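Student project: is our two-arm success number worth anything?

We're a student team with one semester left on a two-arm table setup. Left arm deals with the cup, right arm deals with the cutting board, and the small pink piece is supposed to end up in the cup.
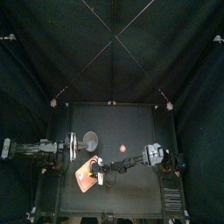 Inês Leitão wants to know first what you people count as a success, and I'd ask the same thing before reading any further. Fair enough. We count it if the pink piece is in the cup when time runs out. Where the board ends up isn't scored.

We recorded 600 demonstrations by hand and trained on 400 of them, leaving the rest out for checking. Then we ran 144 trials and got a number our advisor likes very much. I don't like it. The same three people did the demos, picked the start positions and scored the trials, all inside the same black curtains. The Ratedwood student showcase is in June and the poster draft already says "robust." I've asked for that word to come off and been told I'm being negative. Is there a cheap way to find out if the thing works, or do we need to start over with new data?

Posted April 12, 2026

Meireles

You don't need new data yet. You need someone else to place the objects.

Print a grid of start positions for the cup, the board and the pink piece, number the squares, and draw them at random before each trial. The person placing things shouldn't be one of your three demo people. Write the draw down before the arms move, and don't allow redraws when a position looks unfair. In my experience the redraws are where most of a good number comes from. Our club ran the Plistar arm challenge two years in a row, and the first year half the teams were nudging the cup back to a spot they liked without noticing they did it.

Also score the steps separately. Did the left gripper get hold of the cup, did the right one get hold of the board, did the piece go in. One yes or no at the end hides too much. If the cup fails a lot and the board never does, you know what to work on before June.

I'd be careful with the 144 as well. Were those all on one version of the policy? Teams like to train, test a bit, tweak, test a bit more, and then add everything up. If that's what happened, only the trials from the last version belong on the poster. A smaller honest count is easier to defend when a judge starts asking – and at least one of them will.

Tasstead

Just open the curtains and run it again. If it falls apart you have your answer. We did this in class and ours went from great to nothing.

Ratedwood judges don't read the posters that closely anyway.

Inês Leitão

I don't agree with opening the curtains as the first test. It changes the light and the background together, so when it fails you won't know which one did it. Keep them closed, do the random grid, then change one thing: a different cup, or the board turned another way. Open the curtains last.

And I still don't like the scoring rule. If the board gets shoved across the table and the piece drops in the cup by luck, you call that a success. I wouldn't. Save video of every trial and have two people score it without talking to each other. Where they disagree, put the disagreements on the poster too.

As for "robust," take it off and print the number of trials and the conditions. Your advisor can say the word out loud if they want to.

Contact us | Community rules | © 2026 Plistar Community Help | Back to top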